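March, after supper

What a flower day! I've been saying all winter that I wanted to learn to arrange things properly, and today I finally got going with the fake tulips from Hendik (15 stems in the bundle, and I bought two bundles because I have no self-control in that shop). I love them. They don't flop and they don't drink, and I can pull them out and start over as often as I like, so I did, six times.

The tall green vase is my favorite. It has that diamond pattern pressed into the glass and it catches every bit of light going. The little blue one I nearly left on the shelf at Skomimach, and now I can't imagine the table without it!
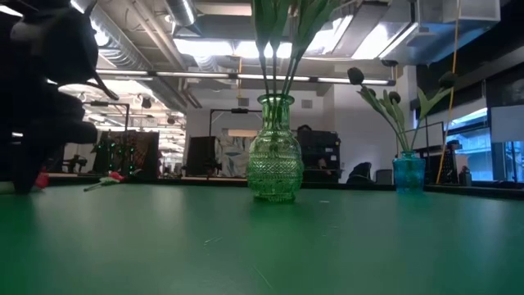

Page last changed: March, 10:15 pm

So, the dark tulips. I wasn't sure about them in the bag, they looked a bit gloomy, but in the blue glass they're gorgeous. The stems bend, so I let them lean wherever they wanted and spread the leaves out to both sides. Short vase, wide bunch. I want to remember that one. The tall vase wants the opposite, everything going straight up, and I think I'm still putting too much in the neck. Tomorrow I'll try it with fewer leaves.

And the green table! I worried that green glass on a green top would just vanish, but the shine underneath is half the fun. I kept bending down to look at it from low down, the vase and then the vase again upside down.
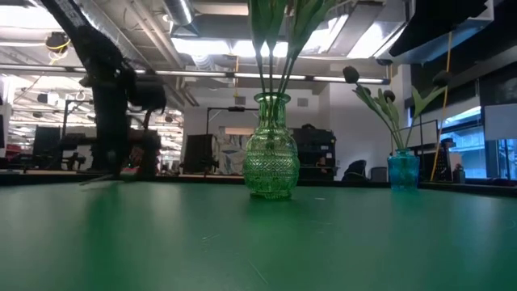
I've also decided the two of them shouldn't stand side by side. Blue one back, green one forward, a good gap between. It took me ages to see it and then it seemed so obvious.

Still to do: look for a bowl at Liltadard, something low, maybe amber. Wipe the vases with the soft cloth. Find out if the dark ones come in a longer stem.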